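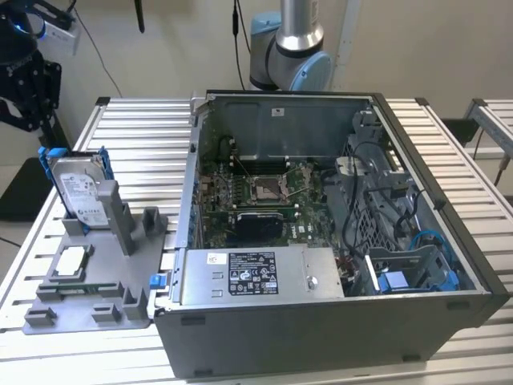 Good rules for robot cells are usually short, and the set we were shown at the Gustport lab in February fits on two sheets of paper. Rule one covers the parts. Anything that comes out of a computer gets its own place in a fixture tray, so the processor lies flat in its recess, the memory module sits in a long slot along the front edge and the hard drive stands upright at the back, still in its blue caddy. I loved this! You can check a tray at a glance, and so can the next shift.

Rule two is about people. Hands stay off the bench while the arm has power, and whoever presses the stop button also writes the line in the log. Gruber, who run the training side, told us the log had reached entry 1405, and they read the old entries out to new starters (a few are very funny, most are about cables).

After tea we moved on to the Flitus room for the talk on speed limits. Their house limit is 100 mm per second whenever a person is inside the yellow line, and 700 with the gate shut. Someone from Stirnine asked why not 800, and we got a lively quarter of an hour on stopping distances, with chalk marks on the floor to prove it.

I came home with a copy of both sheets and have already started rewriting ours. The log page is next.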